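Community Kitchen Rentals: Frequently Asked Questions

Print this page | E-mail this page

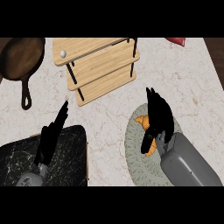
Nallthorpe Recreation Department, Kitchen and Hall Rentals

Who can rent the kitchen?

Any resident of Nallthorpe who is 21 or older, and any club, church or school group with an address in town. People from outside town can rent too, but residents get first pick of dates until the start of each month.

What does it cost?

The resident rate is $90 for a half day. A half day is either the morning block, which ends at 1 p.m., or the afternoon block, which starts at 2 p.m. The refundable deposit is $297. You pay both when you sign the agreement. We take checks and cards but can't take cash at the desk.

How far ahead can I book?

Up to 11 months. November and December fill up first. If the date you want is taken, ask to be put on the waiting list. We call people in order and hold the slot until the close of the next business day.

Can I sell the food I make there?

Yes, if you have a food seller's permit and bring a copy when you book. Bake sales run by school groups don't need the permit but do need to fill out the short form at the front desk. We can't give advice on labels or on what the county will or won't approve.

Do I need insurance?

Private family events do not. Businesses and any event open to the public do. Your policy has to name the department for the date of the rental.

What equipment is included?

A six-burner gas range, two ovens, a walk-in cooler, a three-bay sink and a hand sink. There is a shelf of basic pots, frying pans and sheet pans that anyone may use. Knives, towels, foil and storage containers are not provided. The mixer is a Zarham floor model and you need to take the short safety walk-through before you use it the first time. Ask for this when you book, as it can't be done on the day.

Can I put hot pans on the counters?

Please use a trivet or a rack. Stone can crack or mark from sudden heat. The same goes for cutting: use a board every time. Wipe up wine, coffee, tomato and oil when they spill and don't leave them for the end of the night. Bleach and vinegar are both hard on stone, so stick with the dish soap under the sink.

Is there a freezer?

There is one, but it is shared with the senior lunch program and renters get the bottom shelf only. Put your name and date on everything. Unmarked food is thrown out.

Can I leave things overnight?

Only if you have booked the next morning's block as well.

What do I have to clean?

Counters, range top, sinks, floor, and anything you took off the shelf. Run the dish machine empty once and drain it. Trash goes to the dumpster behind the Mofokeng Street gate, and the gate has to be locked after you. Grease goes in the marked drum outside and never down a drain. The last plumbing call for grease cost the department $3,000, and a renter who causes another one will be billed for it.

When do I get my deposit back?

After the kitchen is checked, usually within two weeks. If something is broken or left dirty we take the cost out and mail you the rest with a list.

Can I cancel?

You get everything back if you cancel 30 days or more before your date. After that we keep half the rental fee. The deposit is always returned.

Is the Porker smoker still for rent?

Yes. The trailer smoker is reserved separately through the parks desk. It must stay on the gravel lot and can't be towed off the property. Bring your own charcoal or wood.

Last updated: November

Comments

bakes_on_elm: Is the safety walk-through good for a year or do I have to do it again each time?

Rec Desk: Just once. We keep a list.

ptomom4: The afternoon block says it starts at 2 but the door was locked until 2:20. Can somebody please fix this? We had ice cream in the car.

Rec Desk: Sorry about that. Call the desk number on your agreement and someone will come over.

gravelroad: Left oven runs hot. Set it low and check early.

Print this page | E-mail this page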